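# Dodora - recetas familiares transcritas

Repositorio con las transcripciones de los cuadernos de cocina de Mullotari. Texto plano, una receta por fichero. Esto es el README, lo voy completando a ratos.

## Qué hay

- 220 recetas, de 11 cuadernos
- carpeta `recetas/` - texto ya revisado
- carpeta `dudas/` - lo que no se lee o se lee a medias
- `indice.csv` - título, cuaderno, página, quién transcribió

El cuaderno 12 falta. Lo tiene Lindsay Maihi y todavía no está pasado a limpio. Cuando llegue se añade al final, sin renumerar nada.

## Formato

Cada fichero empieza con el título tal cual aparece en el cuaderno, faltas incluidas. Luego ingredientes, luego pasos. Si el original mezcla las dos cosas (pasa mucho en los cuadernos viejos) se deja mezclado y se pone `formato: corrido` en la cabecera.

Campos de la cabecera:

- `titulo`
- `cuaderno`
- `pagina` - vacío si la hoja está suelta
- `mano` - quién escribió la receta, si se sabe
- `transcribe`
- `formato`

Codificación UTF-8. Ojo con los ficheros de Ralareo, venían en Latin-1 y puede quedar alguna eñe rota. Avisad.
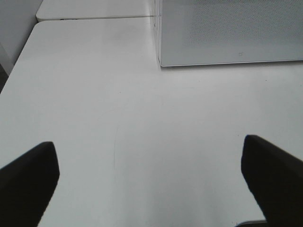 ## Medidas

Lo más lioso de todo. Las cantidades NO se convierten. Si pone "una taza de las azules" se escribe "una taza de las azules". Murray Prendergast hizo una tabla de equivalencias aparte, `medidas.csv`, con lo que pudo averiguar preguntando en casa. Es orientativa, la "jícara" cambia de un cuaderno a otro y el "puñado" ya ni lo intentamos.

Temperaturas de horno: casi nunca salen. "Horno alegre" se deja como está. Hay una nota de Saskia Ruawai en `medidas.csv` sobre qué entendía cada abuela por alegre - no coinciden.

## Criterios de transcripción

- Abreviaturas: se desarrollan entre corchetes. `cuch[aradas]`
- Tachones: `[tachado: ...]` si se lee, si no `[tachado]`
- Notas al margen: al final del fichero, bajo `MARGEN`
- Manchas: `[mancha]`. Sin más detalle por favor
- No corregir la ortografia. Ni siquiera "aseite" 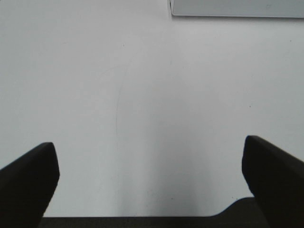 ## Duplicados

Hay recetas repetidas entre cuadernos, sobre todo bizcochos y escabeches. Se guardan todas. En `indice.csv` la columna `ver` apunta a las otras versiones. Falta enlazar los cuadernos 2 y 11, lo está mirando Ashton Maihi.

El arroz de Mullotari sale con dos nombres distintos, no unificar!

## Pendiente

- revisar `dudas/` otra vez, alguna ya se puede cerrar
- las conservas: comprobar que lleven el aviso `sin_verificar`. Son textos antiguos, los tiempos de esterilizado no sirven de guía para cocinar hoy
- script de búsqueda por ingrediente, ahora mismo solo encuentra la palabra exacta ("huevo" no saca "huevos")
- página de créditos

## Cómo colaborar

Abrid una incidencia o mandad el fichero corregido a Gayan Patwary. Un fichero por cambio, que si no es imposible revisar. Poned cuaderno y página en el asunto. Si la duda es de lectura, copiad la línea entera y no solo la palabra, con el contexto se saca casi siempre.

Última revisión de este texto: sábado, 11 de marzo de 2023.

Dodora - transcripciones de uso libre citando la procedencia | Contacto: Gayan Patwary | Volver arriba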